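Right, I promised a thread on lining drawers and shelves with plain card, so make yourself a tea. I've been at it since Monday and I am far too excited about it for a grown woman with a job.

Background: we have a big old chest of drawers from Skallthorpe, bought second-hand when we moved in. Lovely thing, runs beautifully, but the insides are rough and every jumper I own had picked up little snags along the hem. I'd been putting up with it for years!

First attempt was patterned sticky-backed stuff. Please don't. It bubbled, it tore, and I spent a whole evening scraping it off with a butter knife. Mum still has two rolls if anybody wants them (she's asked me to mention it).

Then Shahzad Arain from my sewing group told me he does all of his with plain pale card, cut to size and simply laid in. No glue, no pins. When it gets grubby you lift it out and pop a fresh bit in. I went home and ordered a pack that same night.

I bought the Dreltberg sheets, 200 in the pack, which sounds mad until you start looking round your house for things to line. Wardrobe shelf. Bathroom cabinet. The cutlery drawer. The box the winter scarves live in. I've been walking about with a tape measure in my cardigan pocket all week.

Measuring tips, learnt the slow way: measure the bottom of the drawer and never the front. Do it at both ends, as old furniture is hardly ever square. Ours was a good bit narrower at the back and I cut the first three pieces wrong before it dawned on me.

Cut a touch under. If the card is even slightly too big it rides up at the edges and you get a hump in the middle that catches every time you shut the drawer. A craft knife and a metal ruler are much better than scissors for the long sides - my scissor edges looked as if a mouse had done them.

I do love how calm a big blank sheet looks next to fabric. I've got a thing for ribbed blue cloth at the moment and a plain pale card beside it is so restful. No print, no border, nothing fussy going on.
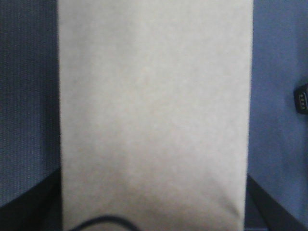 How do you stop card from curling once it's in the drawer?

Lay it with the curl facing down, so the corners press into the base, and put something heavy on it overnight before you fill the drawer. I use cookery books.

The other thing that helps is leaving the whole pack flat for a day before cutting. Mine had been standing on end in the hall and the top few sheets had a real bend to them. Under the bed they went, with a suitcase on top, and by the next evening they were so much easier to work with.

For deep drawers I've started doing two layers with the join in a different place on each one. You can't feel the seam at all! Very pleased with that.

Oh, and folding! Once the base is smooth you can stand things up on their edges and they slide along nicely when you want to get at the back. I got 24 T-shirts into a drawer that used to jam shut. My other half opened it and said "ooh", and that is high praise in this house.

Next up is the Hadgu cabinet on the landing, which has curved corners at the front, so I'll be making a paper pattern first and tracing round it. Wish me luck. If anyone's got a neat way of cutting a curve with a craft knife then please tell me, as mine come out like fifty pence pieces.

Will add to this when the landing's done - probably the weekend, depending on how many cookery books I can get back off the drawers in time for tea.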